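Resov: dados de compra e planejamento para estações de coleta com garras de mão

README do repositório. Última revisão do texto: 2019-09-12.

O que tem neste repositório

O Resov reúne a lista de equipamentos, os preços pagos e as previsões de reposição das estações de coleta de Farcombe. Cada estação é uma mesa onde uma pessoa trabalha com duas garras de mão, uma em cada mão, e grava demonstrações que depois servem para treinar o controle dos braços. Os vídeos e as trajetórias ficam em outro repositório. Neste só entram dinheiro, prazos e peças.

A lista começou como uma planilha da Kirsten Thygesen para justificar a primeira compra. Quando Hinds pediu para montar estações iguais, percebemos que faltavam metade dos preços, que os prazos estavam espalhados em e-mails e que ninguém sabia dizer quanto se gastava em consumíveis. O Cleiton Miranda refez tudo no formato atual em junho.

O arquivo principal, itens.csv, tem 39 linhas, uma por tipo de item. Não é uma linha por unidade comprada. Para unidades, ver compras.csv.

Arquivos

itens.csv: um tipo de item por linha, com categoria, fornecedor, preço unitário e prazo de entrega.
compras.csv: uma linha por pedido feito, com item, quantidade, valor pago, frete e quem autorizou.
trocas.csv: registro de peças retiradas das garras, com o motivo.
cenarios/: orçamentos prontos para uma, duas e quatro estações.
notas/: observações soltas sobre fornecedores, em texto.

Os CSV usam ponto e vírgula como separador e vírgula decimal. A codificação é UTF-8. Quem abrir em um programa configurado para inglês precisa ajustar a importação ou os preços viram texto.

Campos de itens.csv

id: código curto, sem espaços.
categoria: garra, mesa, cabo, suporte, objeto, consumivel ou servico.
descricao: texto livre.
fornecedor: nome como aparece na nota.
preco_unit: em euros, sem imposto e sem frete.
prazo_dias: dias corridos entre o pedido e a chegada, pelo pedido mais recente.
essencial: sim ou nao. "Sim" quer dizer que a estação para sem o item.
substituto: id de outro item que serve no lugar, quando há.

O campo prazo_dias guarda só o último valor, e isso é uma limitação conhecida. Para ver a variação é preciso cruzar com as datas em compras.csv. A Mereana Gilchrist tem um script que faz isso, ainda sem documentação, em notas/prazo.py.

Garras

A garra de mão é o item mais caro de reproduzir, mas não pelo material. O corpo em si custa pouco. O que pesa é o tempo de montagem, que na primeira versão do orçamento simplesmente não aparecia. Agora a montagem entra como linha própria na categoria servico, mesmo quando é feita por gente da casa. Se o seu grupo não cobra hora interna, coloque zero no preço, mas deixe a linha. Ela serve para lembrar que alguém vai passar o dia montando garras.

Recomendamos comprar os dedos em pares. Na primeira rodada compramos dedos avulsos da Skamness para aproveitar um desconto por quantidade e ficamos com sobra do lado esquerdo. O desconto não compensou.

Para a fixação dos dedos, a lista prevê insertos roscados de latão. A alternativa de parafusar direto no plástico está no arquivo como substituto, com preço menor, e não recomendamos: depois de algumas desmontagens a rosca vai embora e troca-se a peça inteira. O inserto encarece pouco cada dedo e deixa a troca ser feita na bancada.
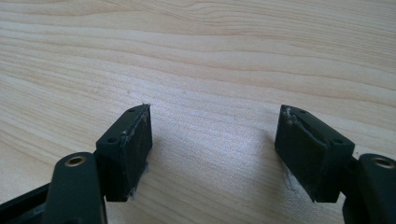

O revestimento das faces de contato é consumível e precisa ser orçado como tal. No começo ele estava dentro do preço da garra, como se durasse a vida toda dela, e a conta de reposição saía errada. Em trocas.csv o motivo mais comum é borda gasta, seguido de revestimento descolando. Quem for montar o orçamento do ano deve prever um jogo de reserva por garra e um rolo de material guardado. O rolo vem do mesmo fornecedor e corta-se com estilete e gabarito; o gabarito está na lista com o id gab-01.

Não misture revestimento novo em um dedo e velho no outro. As trocas são registradas por par e o arquivo supõe isso. Se você trocar só um lado, anote na coluna obs, senão o consumo calculado sai em dobro.

Sobre reserva de garras completas: o Gadisa Yilma defendia uma garra pronta na prateleira para cada estação. A Kirsten achava que bastava uma para cada duas. Ficamos com a segunda opção por causa do teto de compra, e até agora houve uma parada por falta de garra, de meio turno. Os dois cenários estão calculados, escolha o que couber.

Mesa e montagem do posto

A mesa parece o item fácil e foi o que mais deu retrabalho em Hinds. Três pontos para verificar antes de pedir:

Altura. Meça com a pessoa que vai operar, já segurando as duas garras. A altura de catálogo é pensada para escrever ou digitar.

Passagem de cabo. Um furo no tampo ajuda na hora de levar cabo para baixo. Alguns modelos cobram o furo como opcional, e em outros ele vem no preço. Em itens.csv isso está na descrição, não há campo separado.

Acabamento do tampo. Muito brilho atrapalha as câmeras. Peça uma amostra e filme com a luz da sala onde a mesa vai ficar. O fornecedor de Hinds mandou amostra de graça, o nosso cobrou e abateu no pedido.

Piso e demarcação também custam. Fita preta é barata, mas acaba, e a posição da mesa precisa ser refeita sempre que alguém arrasta o móvel para limpar. Compramos fita junto com os consumíveis das garras para não abrir um pedido só para isso.

Cabos

Foi a categoria mais subestimada. O primeiro orçamento tinha um cabo por garra e mais nada. Na prática cada garra pede o cabo em uso, um de reserva e alguma forma de conduzir o excesso para longe das mãos. O cabo que corre pela mesa junto ao braço prende em objetos e puxa a garra no meio da demonstração, e o operador aprende a compensar, o que estraga a gravação sem que se note na hora.

Compre cabos flexíveis e mais finos onde a corrente permitir. O Cleiton testou dois modelos e as notas estão em notas/cabos.txt. O mais barato é rígido demais e saiu da lista, mas o id continua no arquivo, marcado como descontinuado, para não quebrar as referências em compras.csv.

Objetos de trabalho

Caixas plásticas abertas, cartões, embalagens pequenas, coisas de papelaria. O preço é irrelevante perto do resto, mas a compra toma tempo. A dica é comprar vários iguais do mesmo lote. Fizemos uma coleta inteira com uma caixa branca que depois saiu de linha, e as repetições em Hinds tiveram de usar outra, com borda diferente. 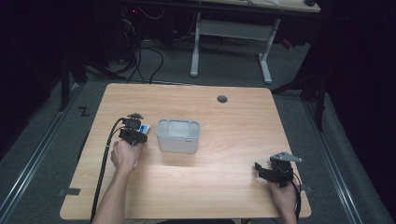 Duas garras de mão pretas na mesa clara; a da esquerda segura uma peça pequena azul e branca, ao lado da caixa.

Para cada tarefa nova, o Tipene Dunstan preenche uma ficha com os objetos previstos e a quantidade de cada um. A ficha vira linhas de itens.csv na categoria objeto. Se a tarefa for abandonada, as linhas ficam e o campo essencial passa a "nao".

Objetos muito finos, como cartões, gastam mais a borda do revestimento do que objetos com volume. Não temos medida boa disso, é impressão de quem opera, e não foi usado nos cálculos. Se alguém de Hinds tiver registro por tarefa, agradecemos.

Orçamento: como usamos

O limite para compra direta em Farcombe é de 1.000 euros por pedido. Acima disso são necessárias três cotações e o processo leva 14 dias só na parte administrativa, antes de o fornecedor começar a contar o prazo dele. Os cenários já separam os pedidos levando isso em conta: consumíveis e cabos em compra direta, garras e mesas com cotação.

Não fracione um pedido de mesas para caber no limite. Já tentaram e voltou.

A ordem que funcionou para nós:

1. Pedir as mesas, que demoram mais.
2. Pedir os dedos e insertos assim que a mesa for confirmada.
3. Montar uma garra completa e testar antes de comprar material para as outras.
4. Comprar cabos e revestimento junto com o material das garras restantes.
5. Deixar os objetos por último, quando as tarefas estiverem fechadas.

O passo 3 foi acrescentado depois que recebemos dedos com furação errada e já tínhamos pago todos.

O que os dados não cobrem

Os preços são sem imposto e valem para o nosso endereço. Frete para Hinds está em linhas separadas de compras.csv, mas só a partir do segundo pedido. Do primeiro não achamos a nota.

Hora de operador não está incluída, nem aluguel de sala, nem armazenamento de vídeo. Os suportes e trilhos já existiam na sala quando o levantamento começou e aparecem com preço vazio. Vazio não é zero. O script de soma ignora campos vazios e avisa no fim da saída.

Os braços que usam as demonstrações foram comprados por outro projeto e não aparecem em nenhum arquivo.

Os prazos da Skamness melhoraram bastante depois que passamos a mandar o desenho junto com o pedido. Os prazos antigos continuam em compras.csv e puxam a média para cima.

Como contribuir

Abra um pedido de alteração com a linha nova e anexe a nota ou a cotação em PDF, sem dados bancários. Preço de conversa por telefone não entra. Correções em trocas.csv podem ser feitas direto por quem fez a troca. A revisão é da Mereana ou do Cleiton.

Pendências

Separar o prazo do fornecedor e o prazo administrativo em dois campos.
Acrescentar a furação do tampo como campo.
Documentar prazo.py.
Decidir se a ficha de objetos entra no repositório ou fica como está.

Itens relacionados
Ficha de tarefa e objetos, modelo em branco
Guia de montagem da garra de mão
Troca do revestimento dos dedos: passo a passo
Resov: notas da instalação em Hinds
Modelo de pedido de cotação

Usamos cookies para lembrar suas preferências de idioma. Aceitar | Recusar

Resov, Farcombe. Dúvidas sobre os dados: Cleiton Miranda. Voltar ao topo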